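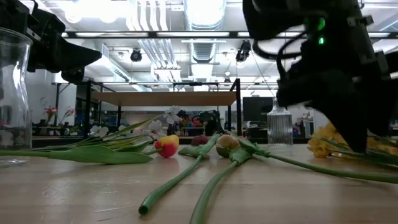

Budget équipement : ce que nous proposons pour la deuxième cellule

Le projet Liller entre dans sa phase de chiffrage. L'atelier travaille pour l'instant avec une seule cellule à deux bras, occupée presque en continu par les essais de manipulation de fleurs. La demande d'une deuxième cellule sera examinée en février et les équipes ont jusqu'à la fin du mois précédent pour faire remonter leurs besoins.

Deux fournisseurs ont répondu à la consultation. Tikier propose un ensemble complet, bras, pinces et baie de commande, avec un délai de livraison de 28 semaines. Ernley vend les bras seuls et laisse l'intégration à notre charge, mais livre plus vite. Le prix d'achat est plus bas chez Ernley. L'écart se réduit une fois ajoutés le câblage, les supports et les heures de mise au point, que nous avions sous-estimés lors du premier achat.

Le poste le plus discuté reste celui des doigts de pince. Les modèles rigides conviennent aux pièces d'essai courantes. Pour des tiges de tulipe et des boutons encore fermés, il faut pouvoir changer de forme de doigt souvent et à bas coût. Nous demandons 4 jeux par bras, à 600 euros le jeu, plus une petite réserve pour l'usure. Les doigts imprimés sur place ne sont pas comptés dans cette ligne.

Les consommables ont désormais leur propre ligne : 2000 euros pour l'année, fleurs coupées, fleurs artificielles et vases compris. Jusqu'ici, ces achats passaient en petites fournitures et personne ne pouvait dire ce qu'ils coûtaient. Les fleurs artificielles servent aux réglages et aux séries longues. Les fleurs fraîches sont réservées aux essais de validation. Prévoir aussi quelques vases de formes différentes, le verre transparent restant difficile pour la perception.

Côté maintenance, Lacson a transmis une offre de contrat couvrant les deux cellules. Elle comprend une visite annuelle et le prêt d'un bras en cas de panne, hors pinces. Nous attendons une précision sur le délai d'intervention avant de l'intégrer au dossier.

Les demandes sont à déposer dans le tableau partagé, onglet « Cellule 2 », avec une estimation des heures d'utilisation par mois. Une ligne sans estimation ne sera pas étudiée.

Partager cet article
7 partages
3 commentaires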